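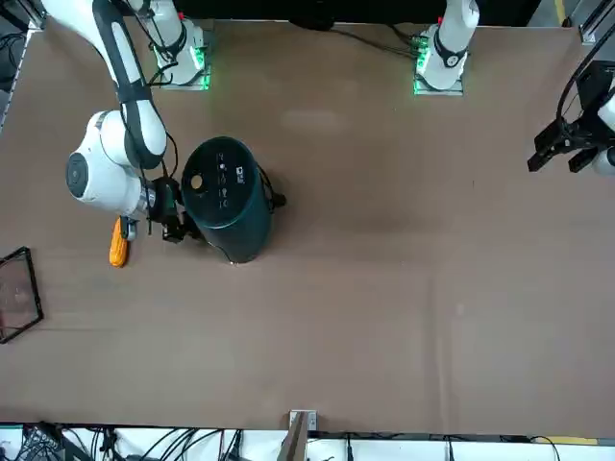
What is the best thing to put over a work table that gets used every day?
Heavy brown paper off a roll, fixed at the edges and changed when it gets tatty.

egalli
Asking as I've just taken on a bench at the Hastomby shed and the top is bare chipboard. I'd mostly be doing small repairs to household bits. I've seen lining paper suggested and also rubber matting.

stukport_dave
Paper. I buy the Cadstead roll, 20 metres, and it lasts me ages. Don't bother with lining paper, it tears as soon as you drag anything across it.

conc_guerra
I don't agree about paper. It marks if you look at it. We had it in the Orlandini workshop and ended up with vinyl, which you can wipe down.

stukport_dave
Wiping vinyl just moves the grease about. And anything with a smooth base slides on it.
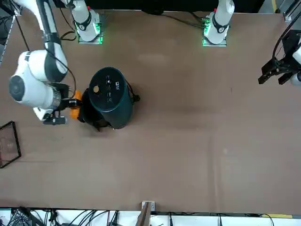
egalli
Marks don't bother me much, I just need to be able to find things. I dropped a black grub screw on a dark mat last week and spent the evening on my knees. On plain brown you can pick out an orange part or that dark teal cylinder straight away, and the pale smudges across the middle and right don't get in the way. My worry is more how you hold the covering down at the front.

conc_guerra
Fair enough, but small black screws will still be hard to see on brown. White would be better for that. If you do go for paper, leave the front edge until last and pull it towards you.

stukport_dave
White shows every speck and it glares under a lamp. I had it for 13 days and took it off again. For the front, fold the paper under and tape it from below. Mine has always gone a bit slack in the middle.
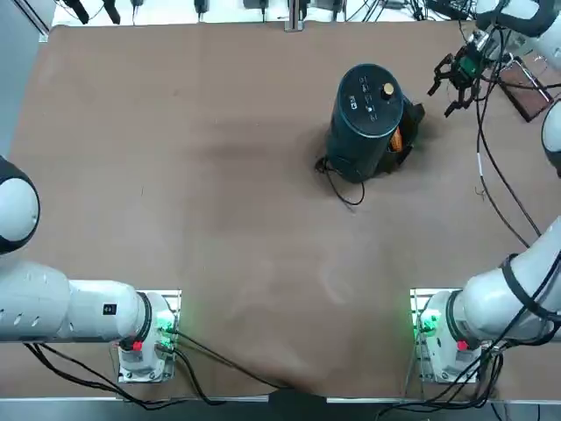

A bit of sag over the front rail is fine as long as you aren't leaning on it. If it bulges up on top, lift one side and do it again. Dark stains stay where they are, so I leave them until the whole sheet comes off.

egalli
Thanks both. I'll get a roll and try it. Does the tape leave glue on metal?

conc_guerra
Masking tape, a little if you leave it on all summer. White spirit shifts it. I'd still have vinyl.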